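Notebook, textile conservation bench
05/10/2026

Light fading, second round. Starting from the numbers because last time I started from my opinions and had to cross most of them out.

The question is still whether the Cinis film on the display case glass does anything for madder-dyed wool that ordinary low lighting doesn't do already. The sales sheet says it does. The sales sheet also has a graph with no units on the side axis, so I'm treating it as decoration until I get something better.

Setup. Twelve swatches of the same wool, all cut from the one skein dyed in April, mounted on undyed card. Four under the film, four under plain glass, four in the drawer with foil over them. Blue wool standard strip next to each group. Lamp is the old one, run for 100 hours in total, with the swatches shuffled within their group at each check so that one lucky corner doesn't decide the result.

I wasn't happy with the shuffling last time. I wrote "rotated" in the notebook and then couldn't say which way. Positions are now penciled on the back of each card with the hour count. Please keep doing that even if it looks fussy.

Readings. I took color readings at the start, at 33 hours, and at the end. Five readings per swatch, middle of the swatch only, same backing card every time. The film group faded less than the plain glass group. I'll say that clearly so nobody accuses me of hiding it. The gap is small, though, and two of the plain glass swatches sit inside the spread of the film group. If you handed me those two without labels I would file them under film and be quite pleased with myself.

The drawer group moved too, which bothers me more than anything else on this page. Dark swatches shouldn't shift. Either the meter drifts over a day or the wool is still settling after the dye bath, and both of those would eat most of the difference we're supposed to be excited about.

Checked the white tile before and after. It was fine before. After, it was off by nearly as much as the drawer swatches were. So that points at the meter. I let it warm up for 20 minutes and read again and it came back partway. Partway is not good enough.

Forough Mohammadi thinks I should subtract the tile drift from everything and move on. We went back and forth on this. Her case is that the drift runs in one direction and a straight correction would clean it up. My case is that we have two tile readings, and you can draw a straight line through any two points you like. If we'd read the tile between groups I would agree with her. We didn't, and that one's on me. 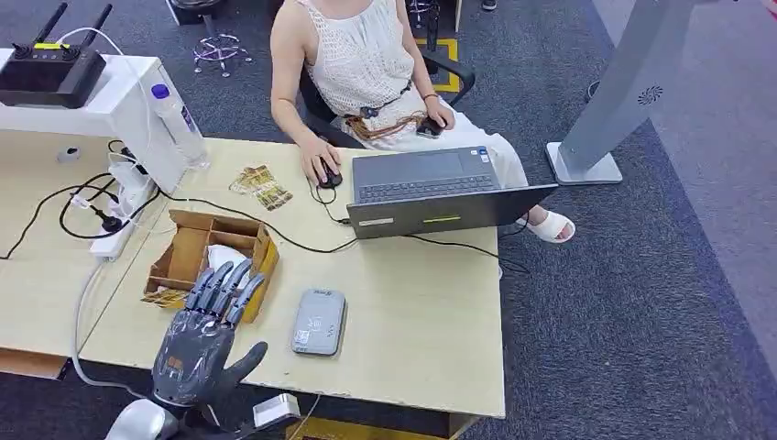 She does have a point about the order of reading. I went film, plain, drawer, every time, so the drift lands hardest on the drawer and least on the film. That alone would make the film look better than it is. Next round the order gets drawn from a cup, and the tile gets read before every group and once more at the end.

Blue wool strips. Step 1 clearly gone in the plain glass group, and going in the film group. Step 2 arguable in both. I say arguable because I looked at it in the morning and called it changed, then after lunch and called it unchanged, same strip, same lamp. By-eye grading is worth keeping as a sanity check, and I wouldn't put it in front of anyone as a result.

The Mwakalinga method. I've now read the write-up twice. It says to soak the swatches in plain water for a day before exposure to remove loose dye, and it reports much tighter groups afterward. I can believe that. I'm less sure it tells us anything about the piece we care about, which is an old saddle blanket that no one is going to soak for a day to make my numbers tidy. A washed swatch is a test of washed wool. Still, the loose dye might explain whatever part of the drawer movement isn't the meter, so I'll soak half of the next batch and leave the other half alone. Keep them on separate cards. Do not let them touch while damp.

Side note on the dye bath, since I had to look it up again. April skein, alum mordant, madder from the big jar and not the Brollis packet. The Brollis packet gave a browner red and I never found out what was in it besides madder. The label says "natural root blend," and a blend of what is the obvious question. I wrote to ask. The answer that came back was a discount code.

Lamp. I measured the light level at each swatch position and the left end is 7 percent brighter than the right. Shuffling should even that out over the full run, but with only four swatches in a group and a handful of checks I don't trust "should." Tried moving the lamp back. More even, and slower. Tried the diffuser sheet from the photo table, which helped, and then discovered it also cuts some of the UV, so it would be doing the film's job for it. Took it off again. Probably the answer is to move the lamp back and accept a longer run.

Temperature under the lamp got higher than I wanted. The thermometer is taped to the board and reads the board, so I don't really know what the wool was doing. The film might also be changing the heat in the box as well as the light. I haven't seen that mentioned in anything Cinis sent us. Put a second thermometer inside next time, shaded.

Varton case. They want a recommendation on whether to pay for film on all 49 panes in the long gallery. On what we have today I would not recommend it, and I would not recommend against it either. I know that's an annoying thing to receive. The gallery already has blinds, and if the blinds were actually pulled in the afternoon I suspect that would beat any film on the market. I haven't tested that. It's written here so I can be held to it later. What I'd like from them is a light log for one month with the blinds used properly and one month as they are now.

Things I'm not going to claim from this round: that the film works, that it doesn't, how long the effect would last, or anything at all about the indigo stripes, which we haven't touched.

For the next run:
Draw reading order from the cup, write it down.
Tile before each group and at the end.
Half soaked, half not, cards marked S and N.
Lamp back, measure all positions again.
Second thermometer inside the box.
Eight swatches per group if the skein stretches to it. I weighed what's left and it might, if we cut them smaller.
One swatch mounted under film with no lamp at all. Should have had this from the start.

Old swatches are in the flat box, second shelf, foil still on the drawer set. The meter is off and capped. I've left the raw readings in the back of this book, uncorrected, and I'd like them to stay that way – put any corrected version on its own page with the sum shown.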